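4.2 Where the wrist view stops helping

Most claims about close-range perception in two-arm handling rest on tidy objects with one clean outline. We wanted to know how far those claims carry when the object is a thin sheet covered in printed shapes that each have an outline of their own. The training set for this section holds 3028 episodes, of which 1499 were collected with the Tileo controller and the rest with Bergeron, our older planner.

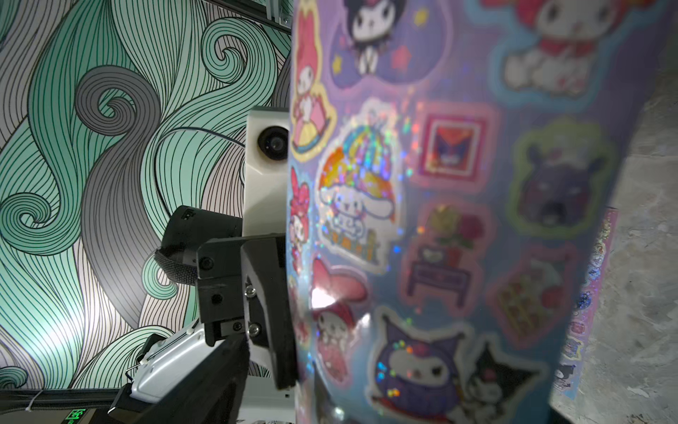

Edge detection is the weak point. A keypoint model trained on wrist crops will happily lock onto the white border of a printed character and report it as the sheet boundary, with high confidence. Glare makes this worse. Kukent, the segmentation baseline, is said to handle glossy surfaces, and on flat sheets it does. Once the sheet is lifted and starts to bend, its masks break up into patches and the planner is left to guess which patch it should grasp. We tried 2 filters on the mask output and saw no gain that we would defend.

A busy wall pattern behind the arms adds false edges too, though less than we expected. Masking the background by depth removed most of them - and also removed parts of the sheet when it was seen nearly edge-on, so we left the mask off in all reported runs.

The fixed view gives the planner what the wrist view lacks: the row of sheets, the tray and both grippers at once. It gives very few pixels per sheet, and a corner pinched by the left gripper is hard to tell from one resting against it. 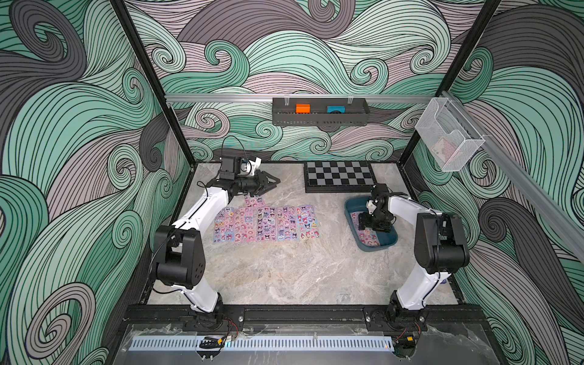 4.3 Planning with both grippers at one sheet

Lillell plans for each arm separately and then checks the two paths for collisions. This is cheap, and we suspect it is also why it is popular. It treats the sheet as a rigid plate. With a sheet upright between two facing grippers, that assumption decides the approach angle for the second arm, and small errors in the estimated bend go straight into the grasp pose.

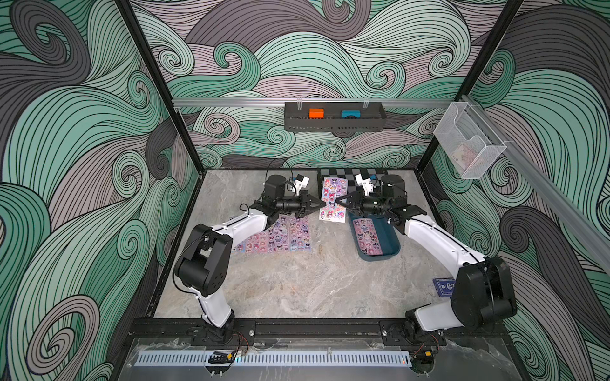 4.4 Limits of the comparison

Only 1004 episodes carry hand-checked grasp labels, and all of them come from a single cell. We would not read the ranking of the methods as anything more than a ranking in that cell. Results with other sheet stock may well differ.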